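Riter Two-Arm Bedding Cell
Set-up and Care Guide
Section 6: Gripper checks, cable dress and first grasp on fabric
Revision date: 2022-12-01

6.1 Before you start

This section applies after the arms have been mounted and homed (Section 4) and the head camera has been aligned (Section 5). Repeat it after any fingertip change, wrist repair or move to another bed.

You need:
Hex key set
Lint-free cloth
Cable ties, reusable type
Test duvet, plain, no buttons along the working edge
Khúc teach pendant, charged

CAUTION: Keep hands clear of both grippers whenever the drive light is on. The fingertips close without a warning tone in set-up mode.

6.2 Positioning the base

1. Park the base square to the working side of the bed. Leave 700 mm between the base column and the mattress edge.
2. Lock the casters.
3. Spread the duvet over the bed with the near edge free. Do not tuck it in.
4. Raise the head and select SETUP > GRASP on the pendant.
5. Jog both arms to the near edge and close the grippers one at a time, left first.
6. Check the edge between the two grasp points. It should hang in a shallow curve. If it is pulled straight, open the right gripper, jog inward and close again.

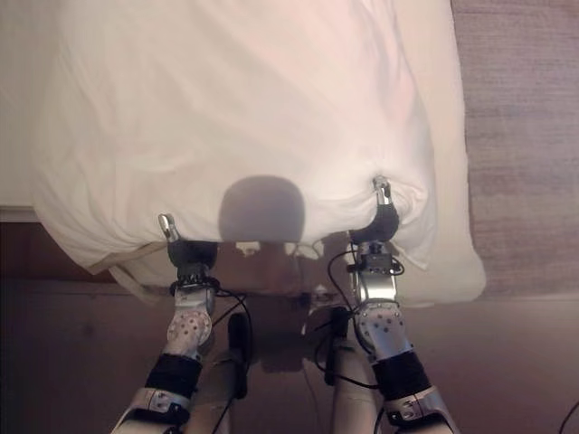 7. Compare the two wrist heights on the pendant. A small difference is acceptable at this stage and is removed in 6.5.
8. Save the pose as GRASP-A.

Note: The head can throw a shadow on the bedding under overhead lights. If the edge finder reports code 35, move the lamp or lower the head one step, then repeat from step 4.

6.3 Cable dress

1. With the drives off, move each wrist by hand through its full roll.
2. Confirm that the cable loops at the wrist stay slack at both ends of travel and do not catch on the forearm.
3. Refit any tie that has slid toward the elbow. Do not tie cables to the black sleeve.
4. Check the screws on both elbow brackets for looseness.
5. Route floor cables away from the casters.

6.4 Fingertip check

1. Open the gripper fully and switch off the drives.
2. Wipe the fingertips with a dry cloth. Do not use solvent; it attacks the gripper cover.
3. Look for burrs along the metal edges. Replace a burred fingertip (part 1106). Do not file it.
4. Clear lint from the slots.
5. Switch on the drives, select the wrist camera view and close slowly on the fabric edge. Set the closing force to 44 percent for a medium-weight duvet.
6. Watch for the fabric lifting evenly under the tips. A peak at one end means the gripper is rolled; correct by one degree and repeat. 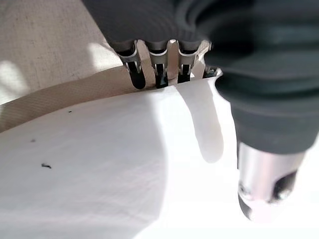
Anca Onu
Field Service Technician, Serkalstead workshop

7. Open the gripper and inspect the fabric for snags or marks before continuing.
8. Repeat steps 1 to 7 on the other arm.

Note: Specks of lint on light fabric may be read as edge points by the wrist camera. Brush the working edge and run the edge finder again. If false points remain, raise the Lolska filter by one level.

6.5 Leveling the grasp

1. Load GRASP-A.
2. Select LEVEL. The lower wrist is raised to match the higher one.
3. Save as GRASP-B and switch off the drives.

Go to Section 7, Lift and Fold Paths.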